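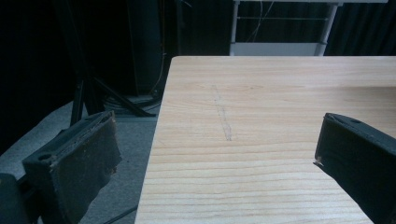
How to Set Up Order Pickup in Your Online Store

Saturday, September 19, 2020

If you sell online and you have any kind of physical space, even a single counter behind a roll-up door, you can offer pickup. I switched it on for my own shop in August and I only wish I'd done it years ago! People love it, and the whole setup took me one long evening with a pot of coffee.

My store runs on Cornberg, so the menu names below are theirs. Other shop platforms have the same settings under slightly different labels, and if you poke through the shipping section you'll find them.

Before you start

You need admin access to the store, a street address customers can come to, and a decision about hours. Do the hours first. I tried to work them out halfway through and ended up redoing two screens. Mine are three afternoons a week and Saturday morning, and that covers nearly everybody.

Step 1: Add your location

Go to Settings, then Locations, then Add location. Type the address exactly as it should show up in the customer's email, including the suite or unit number. The name field is public too. Mine said "Main" until a customer asked me what Main was, so now it says "Igwe Street Counter (blue door)" and people walk right up to it.

Save, then check that the location has a green Active label. New locations start out inactive.

Step 2: Turn on pickup

Open Shipping and Delivery and scroll way down, past the rate tables, to Local Pickup. Flip the switch next to your location. Two boxes open up:

Pickup fee: leave it at 0. You can charge one, but free pickup is half the fun for the customer.
Ready time: choose the longest you'd realistically need. I picked 8 hours. If an order is ready sooner, great, they get a happy surprise.

Step 3: Decide which products qualify

By default every product in the catalog can be picked up. I have almost 600 items and some of them ship straight from a supplier in Lendudcombe, so I had to exclude those. Please don't do this one product at a time! Go to Products, filter by supplier, check the box at the top of the list, and choose Bulk edit. There's a column called Pickup eligible. Clear it for the whole batch and hit Save.

If a cart has both kinds of items, Cornberg hides the pickup choice for the entire order. I'd love to see split orders someday, but for now I put a line on those product pages saying "Ships only."

Step 4: Rewrite the emails

This is my favorite part. The stock "ready for pickup" email is stiff and leaves out the things people want to know. Go to Settings, Notifications, Ready for pickup, and edit the text. Mine says:

Your order is ready! Come to the blue door on Igwe Street during pickup hours and give us your order number. Parking is free in the back lot. We'll hold your order for 3 weeks.

Keep the order number tag in the subject line so it shows up on a phone without opening anything.

Step 5: Sync your stock

If you sell in person too, your online counts and your counter counts have to match. I use the Illetti add-on, which updates both sides every few minutes. Install it from the app page, connect your location, and run the first sync at night. Mine worked through 990 variants (all those sizes and colors) and the admin pages were slow until it finished.

Set a buffer of one on anything popular. That way the last item on the shelf can't be sold twice.

Step 6: Place a test order

Use a private browser window and a real card, then refund yourself. Go through it like a customer would - pick the cheapest item, choose pickup, read every screen. On my first test the pickup button wasn't there at all. I'd forgotten to assign stock to the new location, so everything counted as sold out there. If that happens to you, open the product, find Inventory by location, and enter a number.

Once the test order arrives, mark it Ready, check the email on your phone, then mark it Picked up.

A few settings worth changing later

Put your pickup hours in the site footer as well as at checkout. Turn on the reminder email, set to go out two days after the Ready notice. And add a holiday closing under Locations before you go on vacation - the checkout will show the next open day all by itself, and it works beautifully.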